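## Millet go into the second leg level

Millet came away from Plamar with a 1-1 draw in the first leg of the regional cup semifinal, and the tie will be settled at home in February. Away goals don't count this year, so a second draw means extra time and then penalties.

Capucine Marchal put Millet ahead after 12 minutes with a header from a short corner. Plamar had most of the ball after that and got their equalizer just before the break, when a clearance dropped to the edge of the box and was hit back in low. Millet's best chance of the second half fell to Noémie Maillard, who shot over from close range.

The crowd was 1,348. The return should beat that — the club has already sold 1,917 tickets, and the terrace behind the north goal will open for the first time this season.

Coach Sandrine Marty has 2 players doubtful. Maillard took a knock to the ankle late on and is training alone. Cempaka Rahman missed the first leg with a tight hamstring and will be checked again the day before the match. If Rahman can't play, the back four will stay as it was.

The winners meet Hovus or Clestutetti in the final. Hovus lead that one by a goal. 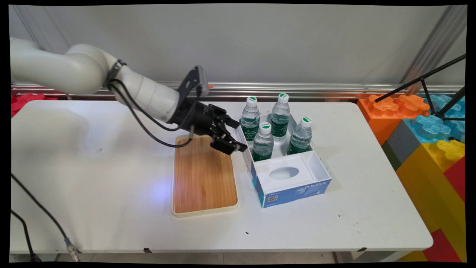 Gaspard Arnaud writes that Millet sat too deep once they had the lead and would like to see Marchal played further forward at home, with a second striker next to her from the start. He also asks for the gates to open earlier than they did for the quarterfinal, when he missed the first ten minutes standing in line.

Gates will open at 5:30 p.m. Season tickets are not valid for cup matches.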